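Stornwood — room safety walk, workroom 2
Date: July 25, 2025
Walked by: Ntombi Nkuna
Copy to: Marcus Okafor, Dirk Lenz

Key: OK / FIX / WATCH. Comments are mine, typed standing up, sorry for spelling.

FLOORS AND WALKWAYS
Black cable looped on floor, left side — FIX. Trip hazard. Needs clips or a cover. Same note as last walk.
Thin white cable — FIX. Runs off the desk side and down. Tie it back with the rest.
Bags and odds and ends on floor, far left — FIX. Hooks in the hall are there for a reason. Dark bags on a floor get stepped in.
Door clearance — OK. Measured 340 at the tightest, meets the house rule.
Entry mat — OK, corner starting to curl. Marcus to look at it in August.

DESKS AND TABLES
Light wooden table, stable — OK. Leaned on it, no rock.
Teal box at wall end of table — OK. Latch not checked, forgot.
Succulent on top of box — WATCH. Would rather have it on the table itself. One bump and there's soil everywhere.
Round tan thing on table — looks like a tape roll maybe. Put away at end of day pls.
White desk, cables and electronics in a heap — FIX. Sort, label, bin what's dead. Dirk has the label maker.
Plant on desk corner — WATCH. No watering over electronics. Take it to the sink.

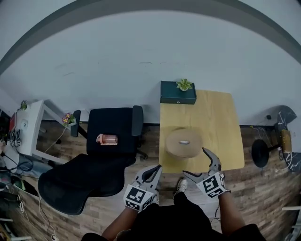
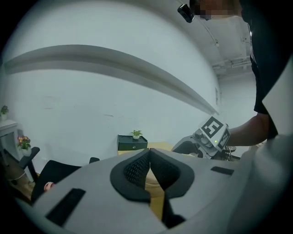
Workroom 2, table area. Chair, desk and plants in the first; wall ledge and ceiling pipes in the second.

CHAIRS
Black office chair, mesh back — FIX. Lying forward, should be upright and pushed in. Check the base before anyone sits. If the tilt is gone, tag it and pull it.
Cup on its side on the chair seat — FIX. Cups go on the shelf by the sink. Not on seats, not on desks with plugs.
Spare stools — OK. Feet all have there caps.

WALLS AND CEILING
Gray ledge along wall — OK. Keep it clear, nothing stored up there.
Exposed pipes and conduit — OK from the floor. Did not go up the ladder. Next full check is Lungile Coetzee's.
Small black device near ceiling — WATCH. Not on my equipment list. Lungile to confirm what it is and add it.
Potted flower by the wall, pink-purple — OK but it's close to the chair. Move it over a bit so it doesnt get rolled into.

FIRE AND FIRST AID
Extinguisher in hall — OK, tag in date.
First aid kit — FIX. Low on plasters, order a box of 100.
Exit sign — OK.

FIX items to Marcus, recheck in August. Chair and floor cables first — those two can't wait for the rest.

N. Nkuna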